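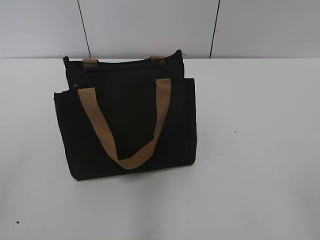 Black tote bag on a white table.

Reading Series Fiction for Teenagers
Handout 2: The middle book problem
Tutor: Moushumi Majumder

Read before the seminar: Jornilora, all of it, and the first 200 pages of Ziltier. If you have only watched a summary online, please say so at the start and we will all save some time.

What the blurb claims

You will hear that the middle volume of a series is where "the stakes are raised". Publishers like this phrase and reviewers copy it. I would like you to stop using it in essays until you can tell me what a stake is. In Jornilora the town is under threat on page one and still under threat on the last page. More people have died and the weather is worse. Does the reader know anything about the threat that they did not know at the end of book one? I made a list and it was short.

Compare the opening of Ziltier, where the children find out that the food store has been run honestly all along. Nothing explodes. Yet every quarrel in the first book has to be read again, and I think that does more work than the flood, the fire and the second flood in Jornilora put together.
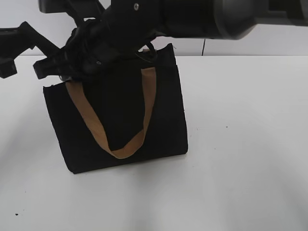
Tote bag, tan strap at the front.

The large cast

Jornilora runs to 600 pages and changes viewpoint nearly every chapter. The usual defence is that this gives us "the whole community". Test it. Take any two chapters with different narrators, cover the names and read a paragraph of each aloud. If you can't tell Hirose from his sister, what has the change of viewpoint bought us? My own answer is suspense of a cheap kind: we leave Hirose on the roof so that we have to wait for him to come down.

There is a fair reply to this, which some of you made last term. Younger readers may enjoy the waiting and not care whether the voices differ. I accept the first half. I was less convinced by the second, and the people arguing it had not asked any younger readers.

Points to look for as you read:
- who gets the last line of a chapter, and how often it is a threat
- adults, and how the author gets rid of them
- any rule of the world that is broken when the plot needs it
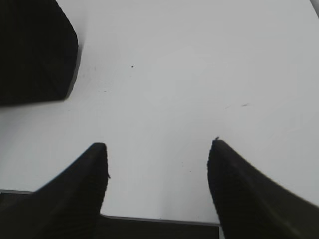
Is Jornix a villain?

Jornix is often praised as a complex villain. He is cruel in eleven scenes out of twelve and sad in the other one. A sad childhood told in a flashback explains him, perhaps, though it changes nothing he does. Look at the bridge chapter and ask whether he ever has a choice that the reader might also be tempted by. I could find one, and the author drops it within a page. 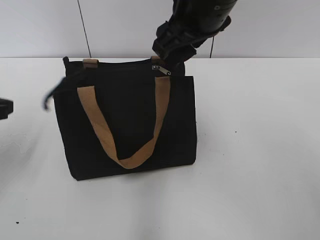

Those who disagree should bring the passage, with the page number, and be ready to read it out. "You get the sense that" is not evidence.

Written task

Write 600 words on one of the following. Plot summary will not be marked.

1. Could Jornilora be skipped? Say what a reader going straight from the first book to Ziltier would miss.
2. Choose a death in either book and discuss what it is for.
3. Defend the ending of Jornilora against the charge that it simply stops.

Spoilers are allowed in essays and in the seminar.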